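Minutes of the December meeting, Trurno Street Quilters and Menders

Taken down by me, the secretary, with apologies for my spelling and for the coffee ring on the paper copy. I was asked last time to write less, and I tried.

We started at 7:00 p.m. in the back half of the Adams Building, with nine members present. The key stuck again. Two people sent regrets, one with a head cold and one stuck behind the snowplow on the hill road.

Last month's minutes

Read aloud by me, with one correction. The raffle quilt is a Bear Paw and I wrote Bear Claw, and I heard all about it. Fixed in the book. Approved after that without any fuss.

Money

We have $2854 in the account. That includes the fall sale but not the table rental from the church fair, which hasn't come through yet. The bill for the cutting mats has been paid. Somebody asked if we still pay for the storage locker and yes, we do, until the lease runs out in spring. I would love to be rid of that locker (it smells like a wet dog in there), but we'd need to find a home for the frame and the two big ironing boards first. Anyone with a dry basement, please speak up!

Batting order

We went round and round on this one. The choice was between the cotton batting from Gendard, which we've always bought, and the cotton and wool blend from Wistier. I brought a sample of each, and we passed them around and pulled at them and held them up to the light. Most people liked how the blend felt. The hand quilters were less sure, and one of them said it fought her needle the whole way through a crib quilt she made last summer. Then we got off onto whether wool makes a quilt too warm for a child's bed, and that took us up to the break.

We voted after the break. Gendard for the donation quilts, same as before, and one roll of the Wistier for people who want to buy it by the yard for their own projects. I'm placing the order. Please tell me how many yards you want before the next meeting and not at it.

Donation quilts

The shelter would be glad of anything lap size or bigger. We have a good stack of finished tops and not nearly enough people layering and binding, so the January meeting will be a work night and we'll skip the program. Bring your walking foot if you have one, and an extension cord, as there are only outlets on the one wall.

A reminder about labels - every donation quilt needs one, sewn down on all four sides, with washing directions. The iron-on ones come off in the dryer. I know they're quicker. I used them too.

Prewashing came up again. We agreed that anything red or navy gets washed before it goes in the scrap bins, and whoever brings it in does the washing. Flannel too. For everything else it's up to you.

Care and cleaning

We had a good talk about lint, of all things. The club machines are due for a cleaning and the gray one was skipping stitches all through November. One member brushes hers out after every second bobbin, which made the rest of us feel pretty lazy. The upshot is that we'll keep a little kit with each machine: a brush, a spare needle pack and a microfiber cloth for wiping down the bed. Please don't use canned air, it blows the fluff deeper in. And no fabric softener when you wash the cloths, or they just push the dust around.

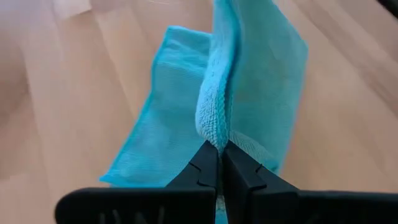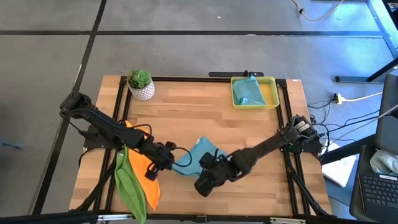 Turquoise microfiber cloth (first picture) and wooden tabletop (second picture).

Tables came next. Ours have gotten rough along the edges and snagged a silk backing at the last work night, so there was some strong feeling. Options were to sand them, cover them or replace them. Replacing them would run us $2000, going by the one price we've been given, and I think you could hear the air go out of the room. Covering them with vinyl is cheaper, but the pin cushions slide right off (we tried it at the old hall, if you remember). We settled on sanding and a coat of wax, and we'll put aside $100 for supplies. Three people offered their sanders. It'll be done outdoors once the weather turns, so until then please run your hand along the edge before you lay out anything delicate.

Spring show

We have the hall for the show in April, same as last year. Entry forms will be ready in February. There was a push to add a category for mended clothes, and I was all for it, being a much better darner than I am a quilter! It passed. We'll need to work out how to hang a pair of socks.

The viewers' choice ribbon stays. The question of whether members can vote for their own quilt was raised and put off until next time, as it was getting late and voices were going up.

We still need somebody to handle the hanging rods. Last year two of them bowed in the middle and a king size came down onto the cake table. No harm done except to the lemon cake. I'd like to see thicker rods or a middle bracket, and I said so.

Library box

Five books are overdue, including the one on Hawaiian applique that three people are waiting for. Check your shelves, please. The old magazines are free to a good home and are sitting in the hallway in two cartons. Whatever is left after January goes to recycling.

Show and tell

Lots of lovely things tonight. A log cabin in browns and creams, a baby quilt with foxes on it, a denim jacket with sashiko patches at both elbows, and a table runner that was supposed to be a full quilt until its maker ran out of patience. I showed my mended mittens and was asked how I did the thumb. Directions are at the back of the minutes book for anyone who wants to copy them out.

Other business

The coffee urn needs a new cord. I'll look for one.

Whoever left a pair of gold-handled snips on the windowsill, I have them in my bag.

We closed at 9:10 p.m. Next meeting is the January work night, same place, doors open at 6:30 for setting up. Soup will be provided, bring your own bowl and spoon.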